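Curkus Antenna Range Log

Curkus is a set of range and signal readings for small FPV antennas, kept by Tiziana Benedetti and released 31 October 2022. It holds 1692 rows in a single CSV file. Each row is one reading from one antenna at one distance.
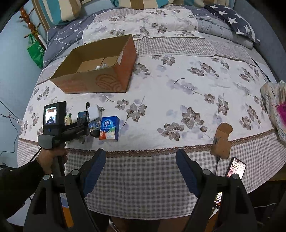

Can I compare readings taken with different receivers?
Only within the same receiver_id. The two receivers report signal strength on different scales, and the file keeps the raw values.

Columns

antenna_id: short code, listed in antennas.txt
receiver_id: K for the Kaushik receiver, T for the Tekano
distance_m: ground distance from pilot to quad, in meters
channel: video channel in use
rssi_raw: value as reported by the receiver
dropout: 1 if the picture was lost during the reading, otherwise 0 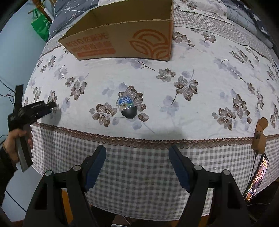 Blister-packed mouse on a leaf-print bed cover.

Where the readings come from

All flights were made over the flat field at Daletow. Transmit power was left at one setting throughout. The first 498 rows date from February and have no channel value, as the logging script didn't save it yet. Leave them out if you are looking at interference.

Antennas were mounted upright on the rear standoff. A few were bent in crashes and replaced with the same model. A replacement gets a new antenna_id, so the damaged one's readings stay separate.

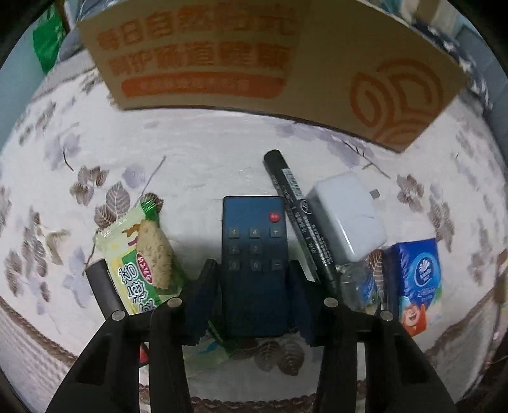
Known problems

Antenna_id 20 was logged with the wrong connector for its first 2 flights. Those rows are marked in notes.txt but have not been removed. Distances come from the quad's GPS and jump around near the tree line.

Version 2 of the file fixes the column order. Older scripts that read columns by position will need changing.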